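## Hearing Care Partnership Renewed for the Coming Year

*18 April 2020*

The Zarnangate Medical Group has renewed its agreement with the Grendine Fund, which provides hearing examinations and hearing aids to adults and children who cannot pay for them. The agreement was first signed in November and covered an initial period of five months. Under the new terms, the practice will continue to give a share of its annual income to the Fund and will release clinical staff for its outreach sessions.

During the initial period, 1,269 people were examined at the Fund's sites, and 76 of them were fitted with hearing aids. Patients and staff of the practice also gave more than 1,000 used devices, which are checked, cleaned and refitted before they are issued again. Devices that cannot be repaired are kept for parts.

Dr. Elba Farías, who leads the audiology department, will remain the practice's representative to the Fund. She will be joined by Amber Desmet, a nurse practitioner whose work has centered on hearing loss in older adults. Outreach sessions in person are suspended until further notice. In the meantime, Dr. Farías and Ms. Desmet will hold follow-up appointments by telephone for patients who have already been fitted. Ear molds and batteries will be sent by mail on request.

Patients who wish to donate a hearing aid are asked to keep it at home for now, with the batteries removed, and to store it in a dry place. Chargers, cases and printed instructions should be kept with the device where possible. Collection at the front desk will resume when the office returns to regular hours, and a notice will appear in this newsletter.

Financial gifts may be sent by check to the practice, marked for the Grendine Fund. Receipts are issued by Frans Hermans in the business office, who can also answer questions about matching gifts from employers. Requests for assistance should be made directly to the Fund and must include a recent hearing test, if one is available.

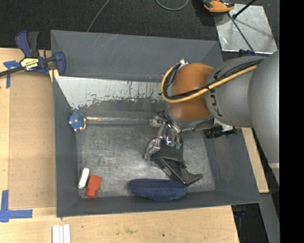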